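About us

Stukska is a small company which teaches robots to do housework. We started in the kitchen of Dagmar Kratochvíl, and today we have our own rooms in Betside, one floor above the Adams bakery.

Our work is simple to explain. A person takes a gripper in the hand and does a normal task with it, for example to pick up a cup from a bed or to put small things in order. The camera on the gripper records the movement. Later the robot learns from these recordings. For heavier tasks we use remote control, and the operator sits at a desk and leads the arm from there.

We prefer real homes. In a real home the light comes strong from the window, the blanket is soft and the packages are crumpled, and the robot must learn all of this also. Since August we have recorded in 30 homes, and our library for tidying has now 902 demonstrations. Each of them is watched by a second person before we keep it.

Romana Kováčik leads the training of new operators. It takes 2 weeks. In the first days everybody closes the gripper too fast, and Romana is very patient with this. She also wrote our handbook, which we named Pevier after her old street.

If you would like to lend us your home for one morning, please write to Dagmar. We bring our own equipment and we put everything back to its place.

Last change of this page: November 9, 2020

273 shares 2 comments 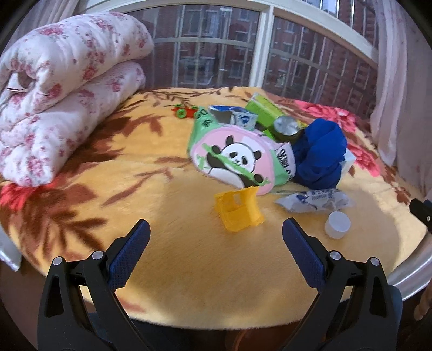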